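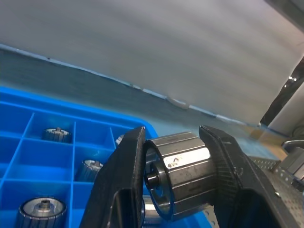
Figure 7.1. A metal pulley with a ribbed rim. The hole through the hub takes the shaft.

Chapter 7
Belts, Pulleys, and the Art of Not Slipping

For most of the history of industry, a factory was a building wrapped around one very long shaft. A water wheel or a steam engine turned it, and everything else in the place borrowed its motion through leather belts that flapped overhead and now and then came off. The Ferkitz spinning mill ran 300 spindles this way. Its surviving account books list more money for belt dressing, a sticky paste smeared on leather to make it grip, than for lamps. The spinners could apparently see well enough to know the belts were slipping.

A flat belt drives by friction alone. Tighten it and it grips harder, but it also drags the shaft sideways and wears out the bearings. Loosen it and the bearings last beautifully, while the machine does very little. Mill owners spent the better part of a century looking for the happy middle, and usually found it the day before the leather stretched.

Suppose an engine shaft turns at 600 revolutions per minute and carries a pulley of a certain diameter. A belt connects it to a second pulley three times as wide. If nothing slips, the second shaft turns at 200 revolutions per minute, with three times the torque, less whatever is lost along the way. Students tend to like this result, which looks like something for nothing. Section 7.2 will present the bill.

The words "if nothing slips" carry a good deal of weight in that paragraph. For a fan or a grindstone, a little slip is harmless and may even save the motor when something jams. For a camshaft, which must open each valve at the right moment, it is a disaster with a repair invoice attached. The toothed belt settles the matter by meshing with ridges on the pulley, so the two shafts keep step.

We will begin with flat belts, partly because the math is easier and partly because Heike Lammers, who drafted the exercises, is fond of them. V-belts follow in Section 7.3 and toothed belts in Section 7.4. Chains are put off until Chapter 8, where there is room to complain about them properly.

Before You Start
You will need the definition of torque from Chapter 4 and the friction law from Chapter 5. Review angular speed as well, including the conversion from revolutions per minute to radians per second.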